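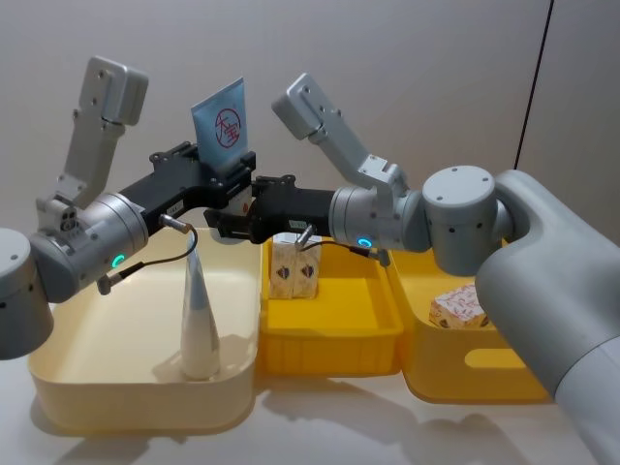 Small things on a bathroom shelf or a work table always travel. You put the hand cream near the sink, and in the evening it is behind the shampoo. My solution for many years is simple plastic trays, standing side by side on the table while I sort. Three is a good number to begin. A squeezable tube, like the pale blue and white one with the red round logo, stands with the crimped end up while I decide on its tray, and I also store it like this. The cream then stays near the cap and you do not fight with it in the morning.

Before sorting

Clear the table completely and wipe it. A white top is good for this work, you see every drop of old soap. Wash the trays in warm water with a little dish soap and dry them well, also in the corners.

How I divide

First tray: what is used every day. Second tray: what is used in some weeks only, for example sun cream or foot balm. Third tray: everything I must check. If the cream smells sour or has separated, it goes to the trash. My neighbor Ankica Todorova divides by person and not by use, and in a family with children this is maybe better.

Tubes that fall over

A tube which is half empty does not want to stand. Put it in a drinking glass inside the tray, or fold the end and close it with a clothespin. For very flat tubes I use a binder clip from the office drawer. Do not roll a metal tube too tight, it can crack on the fold.

The last bit of cream

Press the tube flat with the back of a comb, from the end to the cap. After this you can cut it in the middle with scissors. Inside there is usually enough for several days. Push one half over the other like a lid, so it does not dry.

How often

I do it every April, and once more before winter. Rok Nikolovski wrote to me from Kandville that he does it every 9 weeks. For me this is too much, but he has a very small bathroom.

Updated 8th April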